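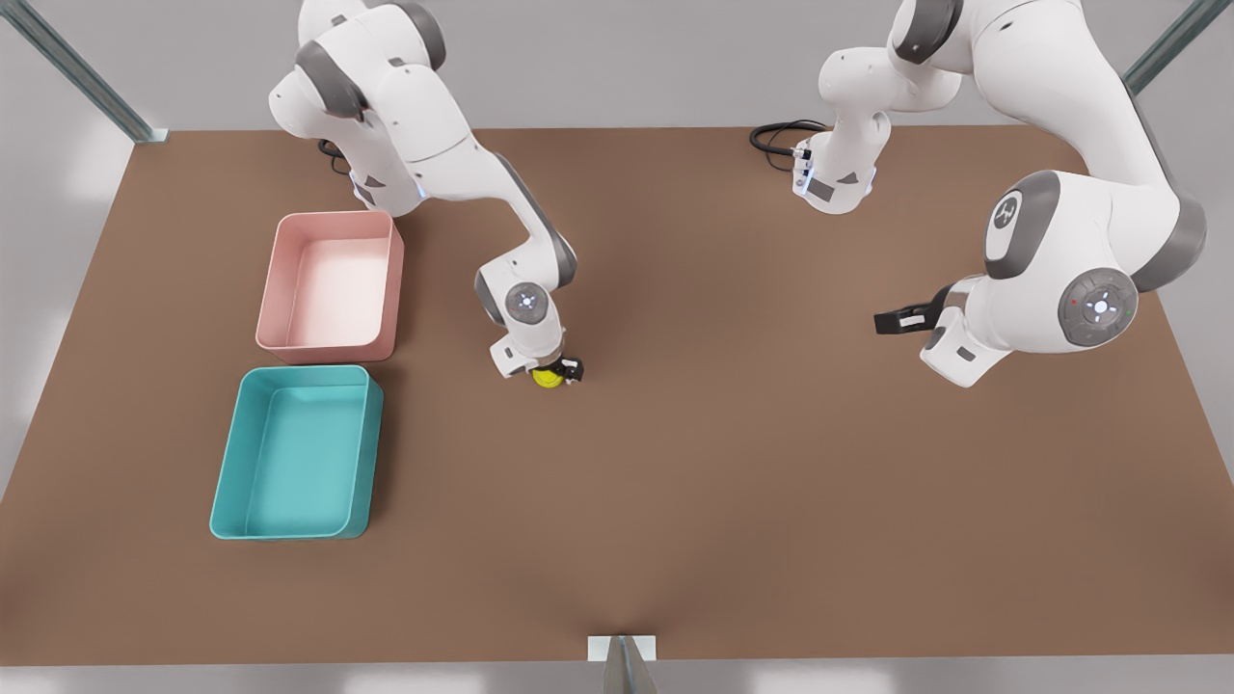 Image: Hinholm Workshop

Home Notebook Projects Materials About Contact

May 22, 2024

Filed under: Bench notes, Dyeing, Walnut

Okay, walnut again. I know I said I was finished with walnut after the last round, but the Morkent people want their table runners in a brown that leans warm, and the extract we had been using leans toward wet cardboard. So I went back to the hulls Mark Anthony Marquez left in the freezer (thank you, and please label the next bag) and ran the whole thing from scratch.

Soaked 482 grams of hulls overnight in the big stainless pot, tap water, nothing added. By morning it smelled like the floor of a barn and I was very happy with it. Brought it up slowly to just under a simmer and kept it there for two hours, then strained through the old pillowcase. Please use the pillowcase and leave the good muslin alone. I spent half of last month picking hull grit out of the muslin.

Cloth was the Endale linen, the heavier one, cut into 14 strips and scoured the day before. Six went in with no mordant, six with alum, and the last two with alum plus a tiny bit of iron at the end. I clipped the corners so I could tell them apart afterward - one snip for alum, two for iron, none for plain. This worked much better than the safety pins, which left rust dots on everything.

Results so far, all judged dry and by the window:

Plain strips are the surprise. Soft, toasty, a bit uneven near the folds, and I think closest to what Morkent asked for. Alum came out yellower than I remember from the wool tests. Nice color, wrong job. The iron pair went straight past brown into something like old pencil lead, and I had them in for maybe three minutes! Less iron next time, or skip it. I did love how it looked along the selvage, so I kept one for the sample book.

Unevenness is still my main complaint. The pot is too small for strips this long and they fold over on themselves no matter how much I stir. I tried lifting them out and putting them back in the other way up every so often, and that helped the alum batch some, but then I got a phone call and forgot the plain ones for nearly a quarter of an hour. You can tell which ones. The Hirnel tub would fit them flat but it doesn't go on the burner, so we would have to heat the bath separately and pour it over, and I'm not sure it would hold its heat long enough. Worth trying with plain water and a thermometer first.

Washing: two rinses cool, one with the neutral soap, one more cool. The rinse water was still a little tan at the end of the second rinse and clear by the last. I hung everything in the back hallway, so if you come in that way, duck.

Half of each strip is now taped in the south window under cardboard for the fade test. I'll pull them in June. If anybody needs the window before then, move the whole board and don't peel the tape, it takes the fuzz off the linen.

Leftover bath is in the lidded bucket under the sink. It should be good for another round or two, paler each time, and I want to try it on the cotton cord before it starts growing things. We need more alum, the jar is down to crumbs. Also gloves in medium. My fingernails are going to be brown until the weekend.

Share this entry | 6 comments | 2 shares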